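Feton 置物用フェルトシート 厚さ1mm 粘着付き

販売:Prerkon生活用品
カテゴリー:家具・床の保護用品 > フェルト・クッション材
販売単位:1袋(14枚入り)
価格:2185円(税込)
バラ売り:1枚496円(税込、色はチャコールのみ)
送料:1回のご注文が3000円以上で無料

商品について

花瓶、ブックエンド、時計、人形、陶器の置物などの底に貼る、粘着付きのフェルトシートです。はさみで好きな形に切って使います。天板や棚板に細かい線傷がつくのを防ぎ、置物を動かしたときの音もおさえます。

椅子の脚に貼る丸型や角型のフェルトは当店でも以前から扱っていますが、厚みが3mmから5mmあり、小さな置物に貼ると横から見えてしまいます。Fetonのシートは1mm厚なので、底より少し小さく切れば、正面からはほとんど分かりません。

粘着面は台紙のついたアクリル系です。台紙には5mm間隔の方眼が印刷してあり、定規がなくてもおおよその寸法で切れます。方眼は台紙側だけなので、貼ったあとに線が残ることはありません。

仕様

シート寸法:縦100mm × 横150mm
厚さ:1mm(粘着層を除く)
表面:ポリエステルフェルト
粘着剤:アクリル系、再剥離タイプではありません
色:チャコール、生成り、こげ茶
使用温度:0℃から40℃
保管:直射日光の当たらない場所で、平らに置いてください

1袋の中はすべて同じ色です。混色の袋はありません。

色の選び方

底が見える高さの棚に置くものは、置物ではなく棚板の色に合わせると目立ちにくくなります。白木や白い棚なら生成り、ウォールナットや濃い塗装の棚ならこげ茶、黒やグレー系ならチャコールです。透明なガラスの器は底の裏側からフェルトの色が透けるため、生成りをおすすめしています。ただし粘着剤の色がわずかに出ますので、気になる場合は底の縁だけに細く切って貼ってください。

生成りは使ううちに汚れが見えてきます。玄関など砂ぼこりの入る場所には、こげ茶かチャコールが向いています。
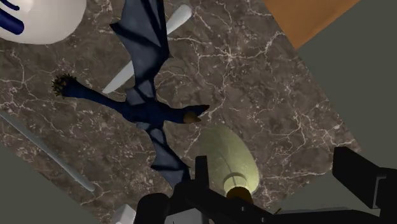 最終更新:7月2日(土) 商品ページ担当 Usha Rodrigues

貼り方

1. 置物の底のほこりと油分を取ります。中性洗剤を薄めた布で拭き、水拭きをして、完全に乾かしてください。素焼きのものは乾くまでに半日ほどかかります。

2. シートの台紙側に底の形を写します。底が平らなら、台紙の上に置物を立てて鉛筆で輪郭をなぞるのが早いです。左右が対称でない形は、台紙側に写すと裏返しになりません。

3. 輪郭の2mm内側を切ります。曲線は刃の短いはさみ、直線はカッターが切りやすいです。

4. 台紙を端から少しだけはがし、位置を決めてから残りをはがして貼ります。指の腹で中心から外へ押さえてください。

5. フェルト面を下にして平らな場所に置き、丸一日は動かさないでください。粘着剤が落ち着く前に横へずらすと、端がめくれることがあります。

底が平らでないもの

脚のある置物や、底の一部だけが台に触れる形のものには、全面に貼る必要はありません。一度置いてみて、台に触れている箇所に印をつけ、そこだけに小さく貼ります。接地点が3か所以上あるものは、同じ厚さのシートをすべての接地点に貼ってください。1か所だけ貼り忘れると、1mmの差でもがたつきます。

接地面が鉛筆の先ほどしかない場合、このシートでは保持できません。当店のPutodo透明ジェルチップをお使いになるか、置物の下に切り出したシートを敷くだけにしてください。敷く場合は台紙をつけたままでかまいませんが、台紙の面は滑りやすいため、台紙を上にして置きます。

使えないもの、注意が必要なもの

・水を入れる花器:結露や水滴でフェルトが湿ったままになると、天板に輪じみができることがあります。受け皿を併用してください。
・香炉、キャンドルホルダーなど熱くなるもの:40℃を超えると粘着剤がやわらかくなります。使用できません。
・シリコーン、ポリプロピレン、ポリエチレン製のもの:粘着剤がつきにくく、短期間ではがれます。
・金箔、漆、古い塗装の底:はがすときに表面を傷めるおそれがあります。骨董品には貼らず、敷いてお使いください。
・底に署名や窯印、製造番号があるもの:貼ると読めなくなります。印を避けて切ってください。

このシートは滑り止めではありません。フェルトはなめらかな天板の上では、むしろ滑りやすくなります。地震への備えとして固定したい場合は、Namboodiriの耐震マットをご覧ください。フェルトと耐震マットを重ねて使うことはできません。

天板側の手入れ

フェルトを貼っても、天板に砂粒が残っていれば傷の原因になります。置物を持ち上げて、下を乾いた布で拭いてから戻してください。月に一度で十分です。フェルトに入りこんだ砂は、粘着テープを軽く当てると取れます。強く押しつけると繊維が抜けて毛羽立ちます。

石やガラスなど硬い天板では、置物のほうが欠けることもあります。置くときは片側からゆっくり下ろしてください。オイル仕上げの木の天板は、塗り直したあと油が乾ききるまで置物を戻さないでください。フェルトが油を吸い、こげ茶の場合は色が移ることがあります。

はがし方

ドライヤーの弱い温風を少し離して当て、端が浮いたところからゆっくり引きます。粘着剤が残ったときは、消しゴムでこするか、市販のシールはがしを布に取って拭いてください。塗装のある底では、先に目立たない場所で試してください。一度はがしたシートは再使用できません。

よくいただくお問い合わせ

もっと大きいシートはありますか。
現在はこの寸法だけです。底が大きいものは2枚を突き合わせて貼ってください。重ねると段差ができます。

椅子やテーブルの脚に貼れますか。
貼れますが、すぐに擦り切れます。毎日動かす家具には3mm以上の家具用フェルトをお選びください。

どのくらいの重さまで使えますか。
重さの上限は定めていません。重いものほどフェルトがつぶれて薄くなりますので、底面積の広い貼り方をしてください。持ち上げずに引きずると、重さに関係なくはがれます。

洗えますか。
水洗いはできません。汚れたら貼り替えてください。

お客様の声

「陶器の時計に使いました。引き出しを開けるたびに鳴っていた音が小さくなりました。切りくずが少し出ます。」(Vignesh Kurup様、こげ茶)

「ブックエンド四つと小皿に貼って、まだ半分以上残っています。方眼は便利ですが、印刷がもう少し濃いと見やすいです。」(Gudrun Hellström様、生成り)

「粘着は強いです。位置を間違えて一枚むだにしました。少しずつはがすのがよいと思います。」(Ragnvald Björklund様、チャコール)

納期と返品

チャコールと生成りは在庫がありますので、ご注文の翌営業日に発送します。こげ茶は6月の入荷分が残りわずかです。品切れの場合は、次回の入荷予定をメールでお知らせします。

未開封の袋は、到着から一週間以内であれば返品できます。返送料はお客様のご負担です。開封後の返品はお受けできませんが、粘着剤のむらや台紙のはがれなどの不良があれば交換しますので、使わずにそのまま保管してご連絡ください。

バラ売りは封筒でお送りするため、日時の指定はできません。袋とバラを一緒にご注文の場合は、まとめて箱でお送りします。

お問い合わせは、注文番号を添えて商品係 Tharun Kartha までお願いします。底の形や材質で迷うときは、底面の寸法をお書きください。

関連商品

家具用フェルト 丸型 3mm厚
家具用フェルト 角型 5mm厚
Putodo透明ジェルチップ
Namboodiri耐震マット
刃の短いクラフトはさみ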